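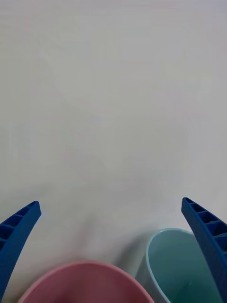

Wunholm notes, August 2020

The cup task now has 200 demonstrations. Each one is a full teleoperated run, saved with joint positions, gripper width and all camera streams. Runs with a dropped object go into a separate folder and are not used for training.

I changed one thing since June. Start positions used to be picked by hand, and the policy learned my habits. A short script, Taka, now draws them at random before each run.
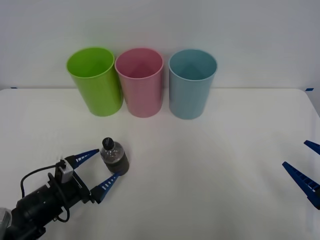

Side view, with three cups at the back and the bottle between the open fingers.

The wrist view loses part of a cup behind a finger at close range, so I train on both views. Next step is 3 training runs with different seeds, same data, same learning rate.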